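Progress report, second period
Project: Two-handed examples for bottle and container handling
Prepared by: Rogelio Macaraeg, Layug

Summary

Collection with the hand-held grippers is under way at one station and the second station is nearly ready. We are behind on the total number of accepted examples and ahead on the software side. Spending is within the plan, apart from cables, which are explained under Equipment. No change to the end date is requested.

Work since the last report

The Zornia sorting tool went into daily use in January. It lets a reviewer look at a recorded attempt, mark where the contact begins and ends, and accept or reject it with a short note. Before that we did this in a spreadsheet and it took most of an afternoon to clear one morning of recording.

We dropped the plan to begin with boxes. The Grulo team, who will train on the data, asked for narrow-necked bottles first. Their early model did reasonably well on flat sides and poorly on anything round or with a shoulder, so that is where more examples help them most.

Each session now runs for 80 attempts with one operator, with a break halfway. We tried 130 and the rejection rate climbed toward the end, mainly from operators closing both grippers at once when the instructions call for one side to make contact first. Shorter sessions have fixed most of that.

Current task: steadying and gripping a bottle

The operator holds one gripper in each hand and brings them in from the left and right of an upright bottle. One jaw goes to the body, the other works higher up, near the shoulder. The body contact is meant to hold the bottle still while the second jaw finds its place. We ask for a slow approach on the second side, as the Grulo team needs enough samples from the last stretch before contact.

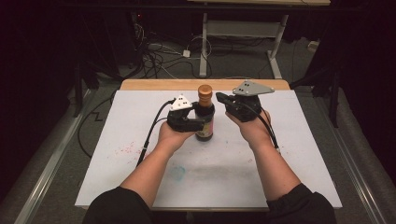 Equipment

The grippers have held up well. The cables have not. Three were replaced this period, all with breaks close to the connector, where the cable flexes with the wrist. We now run the cables back along the forearm and check them at the start of each session. The replacements came from Dandum and the delivery was slow — about two weeks — so we have put a small stock on the shelf.

The table tops pick up marks from use. We had planned to clean them every day but have agreed with Grulo to leave light marks in place, as a spotless surface in all the recordings would not match the places where the system will be used. Spills are still wiped up.

Problems and delays

Operator training takes longer than we budgeted. A new person needs 30 practice attempts before we keep anything, and two of the people we trained have since moved to other work. We have written the instructions down properly, with the common mistakes at the front, and the most recent trainee got through with less supervision.

We also lost several sessions when the clocks on the two grippers drifted apart. The recordings looked fine on their own but could not be lined up. Zornia now compares the clocks before recording starts and refuses to run if they disagree. The lost sessions will be repeated at our cost.

Next period

Open the second station and move half of the bottle work there. Add bottles with wider necks, then jars. Send Grulo the first full set with review notes attached. Their results on it will decide whether we go on to opening caps in this phase or leave that for the next one, and we would like to discuss that choice with you before the jar sessions begin.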